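Boots, again

October, 6:40 a.m.

The new hiking shoes came yesterday while I was out, left on the step in the rain by someone who clearly took the word "waterproof" on the box at face value. Noller Grastley Lows, size ten and a half, in a color the company calls Lichen and my eyes call gray. I have worn them around the kitchen for an hour. On linoleum they are superb.

I said in spring I would not buy another pair this year. The old Cutlows had other ideas. The left sole started talking in June, flapping at every step, and I glued it, and clamped it under the dictionary overnight, and it held for a whole two miles. The second gluing got me home from the reservoir. The third got me as far as the parking lot.

So, $154. I could have had last year's model for less, but last year's model has the lacing with the little plastic hook that pops open on the downhill, and I have been down a hill with that hook before.
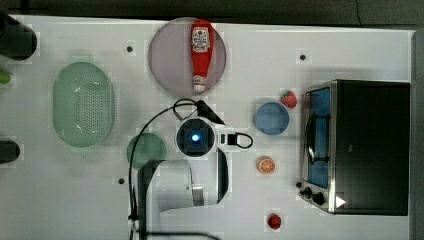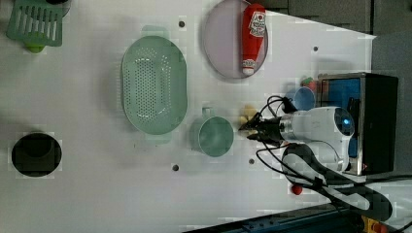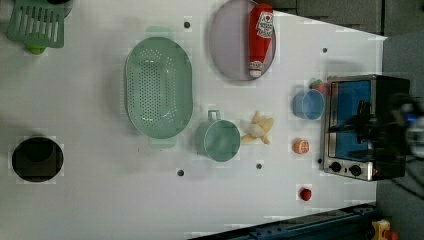
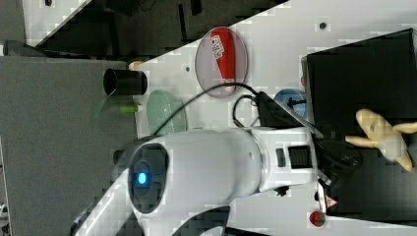 Same day, 8:15 p.m.

Took them up the Pop trail, against every piece of advice ever printed about breaking in shoes. The Pop is the short one behind the quarry, 600 feet of climb and a bench at the top with no view. I figured that if they were going to hurt me they could do it close to the car. The toe box is roomy, almost too roomy, and by the second switchback my right foot was sliding forward and introducing itself to the front of the shoe. I stopped and relaced with the heel lock, which I have to relearn every time, and that fixed most of it. The mesh on the sides is the part I don't trust. It is all tiny perforations, like the bottom of that green colander, and I have a fair idea what a colander does when you stand it in a creek. The label says there is a membrane behind it. I would like to meet this membrane.

Grip was good on the dry slab and fine on the roots. On wet leaves I did one small ballet move, witnessed by a dog. The dog was kind about it.

Downhill is where the Cutlows always punished me, and I'll give the new pair this much: my toenails are all present tonight. Left heel has a hot spot the size of a dime. I put tape on it and then put the tape back in the wrong drawer, where I will not find it the next time.

Weight I can't judge. The box says 1285 grams for the pair, and I weighed them on the bathroom scale, which gave me three different answers, one of them zero. They feel heavier than the old ones, but the old ones had been shedding parts since summer.

Things to do before the big loop: buy thicker socks, cut the tag out of the right tongue, find the spare laces. The loop tops out at 3330 feet and I have told too many people I'm doing it to develop a cold now. I'd wanted to go before the gate road closes for winter, and the gate road closes whenever the man with the key feels like it.

The old Cutlows are still by the back door. I meant to throw them out tonight and got as far as picking them up. They'd be all right for the garden. I don't have much of a garden, but they'd be all right for it.

9:50 p.m. Stuffed the new ones with newspaper. The insides are damp. It may be sweat. I did step in the creek, only once, and only to see.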